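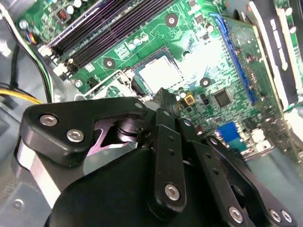 House rules for letting a robot arm near a PC

I've been tinkering with an arm at my bench for a while now, and after a few scares I wrote these on a card and taped it up. Steal whatever's useful!

Pull the plug first, then hold the power button in for a few seconds. Every time, even if you only want to rehearse a move.

Tie the cables back before the gripper goes in. A finger bracket loves a loose wire.

Keep the fingertips off the CPU socket. Stop above it, look, then creep (I run mine at 22 percent speed inside a case, 100 is for open air only).

Lever up before anything gets lowered in, and never let the arm force it.

Ground the case and yourself. Maite Prieto got me into the wrist strap habit and I grumbled for a week.

Check the gripper screws before each session – a dropped one under a motherboard is a rotten way to spend an evening.

One hand on the stop button, and that hand does nothing else. No coffee!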